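About Skellance

We write the software that sits between a surgeon's plan and a pair of instruments. Control, perception, planning, plus the dull tooling that holds it together. No hardware of our own. Never have.

Started by Achilleas Tzavaras in January, in one room at Zivoswood, with a borrowed desk and a half-working simulator. Now 24 of us, same building, more desks.

What we make

Prado – the planner. Takes a wound line, gives back needle paths, grasp points and handovers for two arms. Replans if the thread isnt where it should be.

Itance – the perception side. Finds needle, thread, jaws and cut, in every picture. Thread is the hard one. Thin, dark, bends any way it likes, crosses itself.

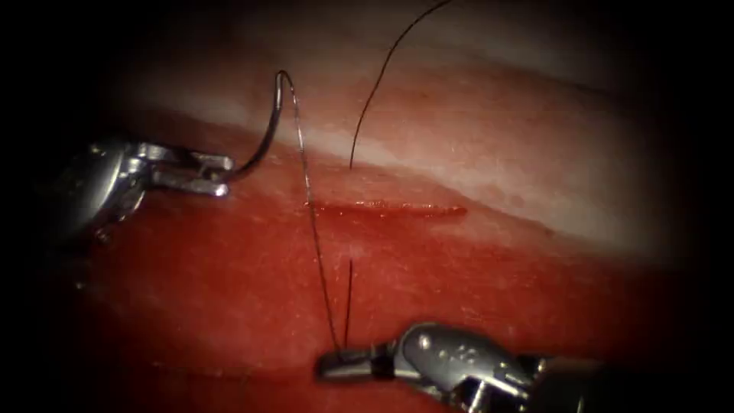 Needle in one set of jaws, thread in the other. Training pad.

Control loop runs at 700 Hz. Logging, replay and labelling tools are ours too, all in one repo, all documented (mostly). Our test set stands at 743 stitches, each one labelled by hand and checked by a second person. Slow work, we still do it.

Right now most of the effort is going on loose thread. Loops lying flat, stray ends, short bits near the cut. The tracker has to say which strand is which before the planner makes a move, and if it can't say, the arms stop. That rule came in early and stays.

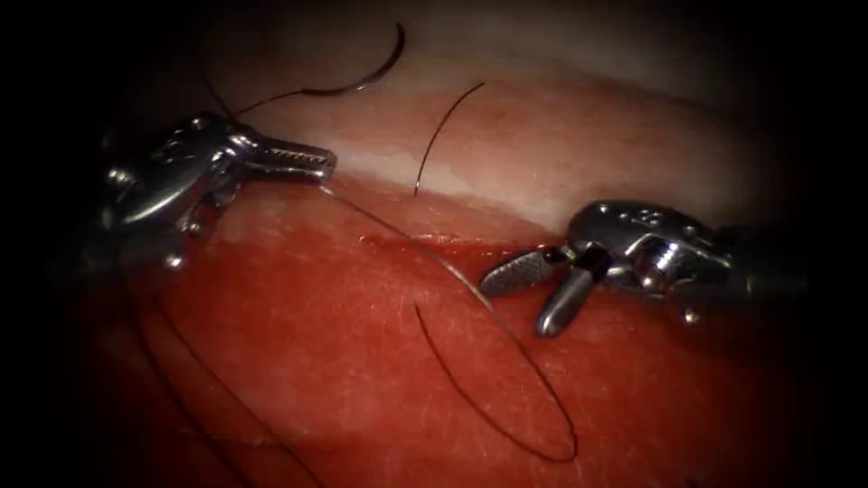

Two instruments, one cut, several pieces of black suture.

Working with us

We take on students for 90 days at a time, paid. C++ or Python, either is fine. Some geometry helps. You will get a desk, a login and a real bug in the first week.

Labs and instrument makers: ask for a Prado trial licence, we reply to every email but it can take a whlie.

Page last updated 08/08/2024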